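14 November 2024

Teleop on the spoon and mug task, second block of sessions. Started the leader arms cold and went straight into recording. That was a mistake. The left leader had a small offset in the wrist joint, and the follower sat rotated a few degrees from where my hand said it was. I compensated by eye for the first runs, then stopped, discarded them and rezeroed. The offset went away. It should be a step in the startup script. I have written that down before.

Task text as it stands in the config: spoon into mug, stir, spoon back on the blocks. The right arm steadies the mug, the left arm takes the spoon. Elaheh wrote the text in August and wants it left alone until the set is complete, even though "stir" is vague. I have been doing three turns clockwise. Przemysław, going by his recordings, does anything from one to six, in both directions. We talked about whether this matters. He thinks variation is good for the policy. I think variation in object position is good for the policy and variation in what the operator believes the task to be is noise. Left unresolved. I will keep doing three.

Target for the whole set is 3000 episodes. We have 940 accepted, counting today. The rejected ones are mostly mine from the first week, when I was still looking at my own hands.

Notes on the grasp. The spoon handle is easiest to take from the side, fingers level, closing slowly. If I come in high the pads push the handle down before they close, the bowl lifts off the far block and the spoon pivots. Then I have to chase it. The trigger on the left leader is too light for this. Full close takes very little finger travel, and there is no force coming back, so I only know the pads have met the handle when the handle moves. Lech has the gain on the trigger set for the box folding work and does not want it changed globally. A per-task gain file would fix it. He agreed in principle.

The mug is the easier half. Fingertip against the side next to the handle, light contact, no squeeze. I place it before the left arm moves and leave it there through the stir. Tried it the other way round for a few episodes, left arm first, and the mug walked across the table each time the spoon touched the wall. Marked those as failures and kept them, since Elaheh wants some failures with labels.

Episode 3202 in the log (the numbering includes the rejects and all of the old Brandão runs) has a dropped stretch on the wrist stream. Joint data is fine. The viewer from Londeck shows it as continuous because it repeats the last good image, so you would not find it by watching. I found it by comparing timestamps. Wrote a check that flags any repeated image longer than 5 samples and ran it over everything from this week. One more hit, same stream. Reseated the plug at the hub. No further drops after that, which proves little.

Replay test before lunch. Took one clean episode and played the recorded joint positions back with the objects set out by hand to match the first image. The spoon was lifted and carried, then the bowl hit the rim of the mug and the handle twisted in the pads. My placement was probably off by a finger width. Jadwiga asked why we bother with replay if it only works when nothing has moved. It is a check on the arms and the clock, nothing more. If replay is badly wrong, training will be too.

Afternoon was better. Slower approach, pause above the handle, close, lift straight up, then across. The pause costs time in each episode but the rate of usable ones went up enough to pay for it. I need to keep the pause short. Jolanta trained on a set full of long pauses last year and the arm learned to hover over the object and stay there. She had to trim all of it by hand.

Shoulders sore from the leader arms. Raised the chair, which helped the left side only.

To do: trigger gain file, rezero in the startup script, send Elaheh the list of flagged episodes, ask again about a definition of "stir".

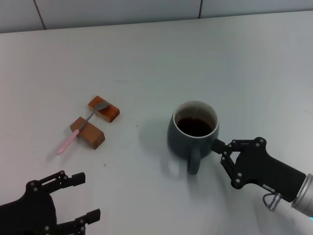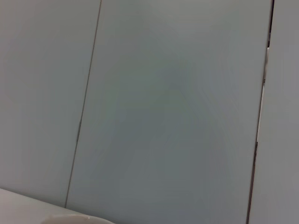
First picture: spoon across the two blocks, right fingertip on the mug. Second: wall panels, with the dark gap toward the right.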